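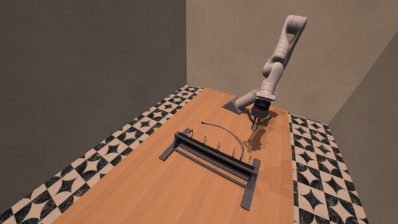

Long wooden table, with the grain running lengthwise.

Mendstead 500 hose timer review

I bought the Mendstead in May to water two raised beds and a row of tomatoes along the south fence. It screws onto an outdoor spigot, takes batteries, and opens and closes a valve on a schedule. I've now had a full season out of it.

Setup was easy. The threads are metal and went on by hand without a fight. The washer in the box was too hard and dripped, so I swapped it for an ordinary rubber one from the hardware store and the drip stopped. The plastic filter screen needs to go in with the dome side facing up toward the spigot. The instruction sheet leaves that out, and I had it in wrong for the first week.

There is one dial and four buttons. You turn the dial to set the clock, then the start time, then how often, then how long. It can run up to 3 times a day, and you can skip days, with the longest gap being every 7 days. I settled on one run at 5:30 a.m., every day in the hot part of summer and every other day in September. The dial clicks firmly into each position. The buttons are small and rubbery and I could not work them with gloves on.

Accuracy was good. The clock lost a couple of minutes over the summer, which doesn't matter for tomatoes. It never missed a run that I know of. The valve makes a thunk when it opens that you can hear through a closed window, so think twice if your spigot is next to a bedroom.

I ran it with a Strachan drip kit, the one with the brown tubing. They worked fine together once I added a pressure reducer. Without it, two of the emitters popped off and dug a hole in the lettuce bed. Mendstead doesn't include a reducer and doesn't mention one on the box. Plan on buying one if you are using drip line. For a soaker hose I just opened the spigot halfway and left it there, and that was all right too.

The rain delay button is the part I used most. Press it once for a day off, twice for two days, and so on up to three. After that it goes back to the regular schedule without you having to remember. There is no rain sensor and no port for one. The 700 has a port, but it costs a good deal more and the body is bulky – it would not have fit under my spigot, which is low to the ground.

Battery life is only fair. The first set lasted until late August. The low battery warning is a tiny symbol in the corner of the screen, and I only noticed it while I was checking the hose for a leak. If the batteries die while the valve is shut, it stays shut. I didn't find out what happens if they die while it is open. I would put in a new set before any long trip.

Before this I had a Flallance two-outlet timer. It had better buttons and a bigger screen, but it cracked at the collar in its second year. I also looked at the Wallgate mechanical one, the wind-up kind. That is fine if you are home and only want the water to shut itself off, but you still have to go out and turn it on.

Good: solid metal threads, simple dial, reliable schedule, useful rain delay.

Not so good: poor washer, small buttons, weak low battery warning, noisy valve.

I'd give it four out of five. Mine came inside in October with the batteries out and the valve drained, and it's on a shelf in the garage with the drip fittings.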